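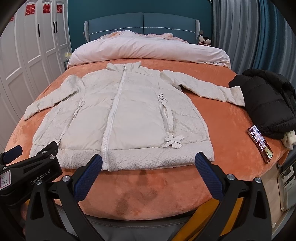 Item 2: the quilted jacket, face up, hand-held gripper at the hem.

Stalow garment folding, August 16, 2021
Present: Pesonen, Rangel, Falcão. Thiele sent regrets and a list.

1. Last minutes approved, unread.
2. Rangel has 14 hand-guided folds of the hooded jacket. Five are usable. The hood remains undefeated.
3. Falcão asked to try remote control again. Pesonen recalled January. Deferred.
4. Sleeves first, then hem, until further notice. Action: Rangel.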